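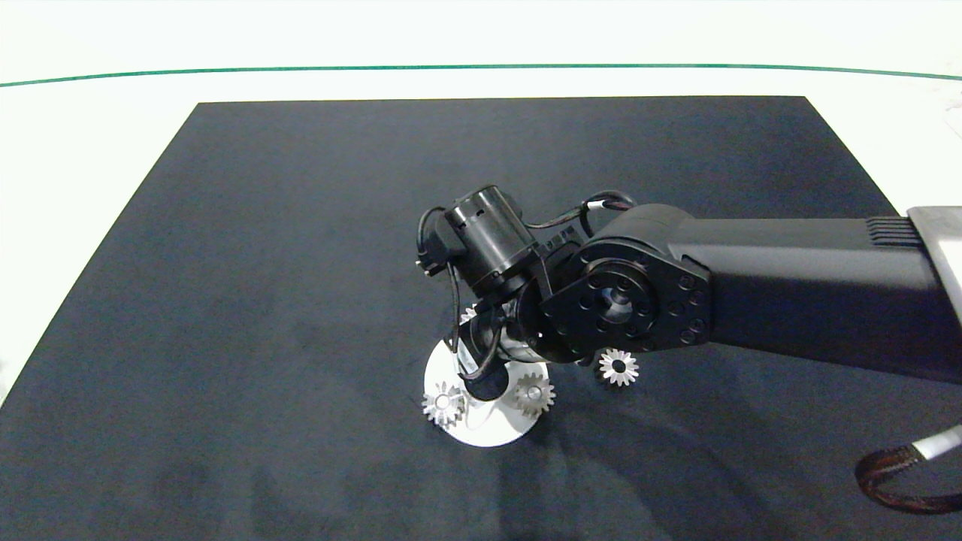
The mat on the white table

Workshop and Hobby Room > Benches, tables and storage

Topic: Fabric-topped mats and oil marks. Clean it, turn it over or give up?

povilas_a
I have a white table in the back room that gets used for all sorts: clocks, the odd bicycle part, my daughter's homework. Last year I put a big dark mat over most of it so that small parts would stop skating off the edge. It does that job well. The surface is a soft fabric sort of thing, and it has gone patchy. There are lighter areas where I rub it and darker smudges where something oily has sat.

I have tried a dry brush and a damp cloth. The dry brush takes the fluff off and nothing else. The damp cloth left a tide mark which took a whole evening to fade.

Has anyone washed one of these properly? The label went in the bin with the wrapping. I think it came from Šimkus but I would not swear to it.

Ona G
What's on the back of it? If it's rubber, keep it out of the washing machine. I put a rubber-backed one through and the backing came away in crumbs. I was picking bits out of the door seal until April.

povilas_a
Rubber, yes. A thin layer, quite grippy.

ilze.mets
I disagree with Ona. I have washed mine at 30 more than once, no spin, and hung it over the bath to dry. It's a Panden, rubber on the back, and it still lies flat. It must depend on the glue. I would not use the tumble dryer, and I would not use fabric softener either because it leaves a film and then everything slides about.

Ona G
Mine was on 30 too. It wasn't a Panden, it was a cheap one off the market, so you may be right about the glue. I still wouldn't tell a stranger to put rubber in a machine when he doesn't know the make.

dvoicu
Why have a fabric top at all if you work with oily things? I changed to a plain silicone sheet and wipe it with kitchen roll. End of problem.

ilze.mets
Silicone picks up every hair in the house. And screws bounce on it.

dvoicu
Hair wipes off. Oil in cloth doesn't. Screws bounce on everything.

povilas_a
I did look at silicone. The size I need was more than I wanted to pay, and I like being able to put a clock face down on something soft. I'd sooner keep this one going if it can be done.

annickg
I used to look after the tables in a framing shop and we had cloth-covered boards that got wax, oil and glue on them every day. I'd do it by hand, on the table or in the bath. My method:

1. Hoover it with the brush head, in one direction. Then go over it with the sticky side of some wide tape. Loose grit turns to mud once it is wet, so take your time over this part.

2. Put cornflour on the oily marks, press it in with your palm and leave it overnight. Brush it off in the morning. On a bad mark, do it again. Most of the dirt on our boards came off parts that had been put straight down on the cloth, so from then on everything with grease on it went on a plate or a tray. Gears are the worst for it, as the teeth hold old grease right at the bottom and you don't see it until there is a ring on the cloth.
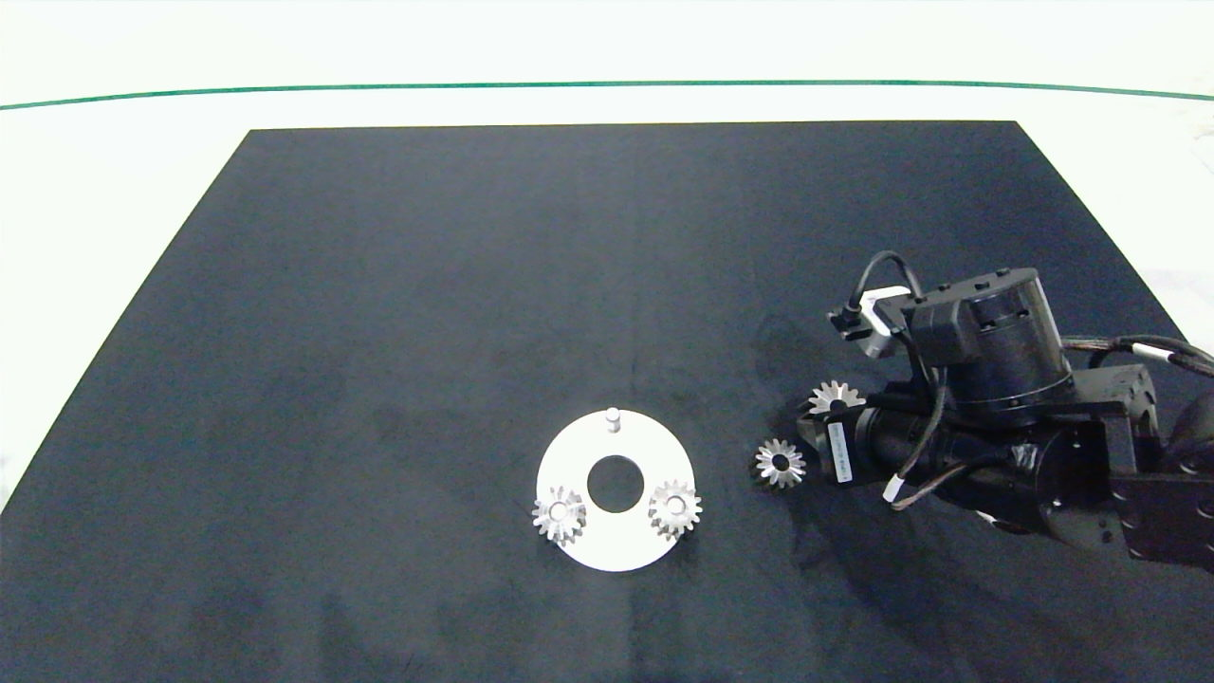 3. Mix a little washing-up liquid in a bowl of lukewarm water. Use the foam only, on a soft nail brush, and do the entire surface including the clean parts. Your tide mark came from wetting one patch and stopping.

4. Wipe the foam off with a wrung-out cloth, again all over. Change the water when it goes grey.

5. Dry it flat, right way up, out of the sun. Ours took a full day. Don't put it back on the table damp, particularly a white one, as dark dye can come through on to the surface underneath.

Starnent make a foam in a can that does the same as step 3. It is fine but washing-up liquid is cheaper.

dvoicu
That is a lot of work for something that costs what a takeaway costs.

annickg
It is twenty minutes of work and a lot of waiting. You can do other things while cornflour sits there.

Ona G
Would talc do in place of cornflour? I've got three tins of it that came in Christmas sets.

annickg
Yes, but it's finer and harder to get out of dark cloth. You may swap a dark mark for a pale one. And you would be breathing it in while you brush.

ilze.mets
Seconding the point about dye. I had a blue cloth on a white shelf with a plant pot leaking on to it. The shelf is still blue.

povilas_a
Thanks all. I've checked underneath and the table is clean so far. I have done steps 1 and 2. The cornflour came off a bit yellow, so it was clearly taking something up. The two smaller marks have gone. The big one is fainter and I've put a second lot on it tonight.

I'll do the foam when I can keep the table clear for a day. That means moving the clock, which is in more pieces than I'd like.

dvoicu
If it fails, Plimden have silicone sheets by the metre. You cut them yourself with scissors.

povilas_a
Noted. What thickness do you have?

dvoicu
3 mm. The thinner one curls at the corners.

ilze.mets
Povilas, if you decide to risk the machine after all, try a corner in a bowl of warm water first and see whether the backing lifts when you rub it with your thumb.

povilas_a
Will do, but I'm going to try Annick's way first. I'll post again once it's dry.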